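Durkside Token Holders' Group
Minutes of the May meeting, Tuesday, 6:30 p.m., Mercombe office 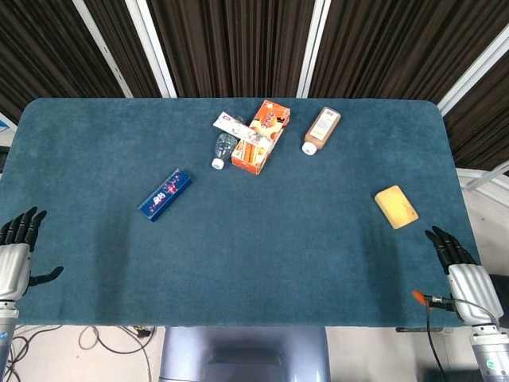 Snack box and carton on the table, Mercombe office

Present: Chantelle Naidoo (chair), Tarek Erraji, Souad Amrani, Salma Helmy (minutes)
Apologies: Eskil Berge

1. Minutes of the April meeting
Approved with one correction. Item 4 should read "testnet," not "mainnet."

2. Wallet migration
Tarek reported that 467 wallets have moved to the new contract and 332 have not. Most of the ones left hold small balances. The old contract stays open for claims until the end of June. Souad asked if holders who use the Gimness wallet can claim without exporting their keys. Tarek said they can on desktop. The mobile version still shows an error at the signing step.
Action: Tarek to post the desktop steps in the group channel.

3. Validator node
The node missed blocks on two nights in April after a disk filled up. Old logs are now deleted weekly. Salma asked for an alert when the disk reaches 70 percent.
Action: Eskil to set up the alert.

4. Security review
Two quotes received. Chantelle prefers the lower one, at $3000, which covers the claim contract only. Souad wanted the staking contract included and said she would rather wait a month for a wider review. Vote: three in favor of the lower quote, Souad against. Carried.

5. Multisig signers
Eskil has asked to step down as a signer. Salma agreed to replace him. The change needs three signatures and will be made after she has her hardware key.

6. Other business
Phishing messages using the Durkside name are going around again. Chantelle will pin a warning.

Meeting closed at 7:50 p.m. Next meeting in June, same place.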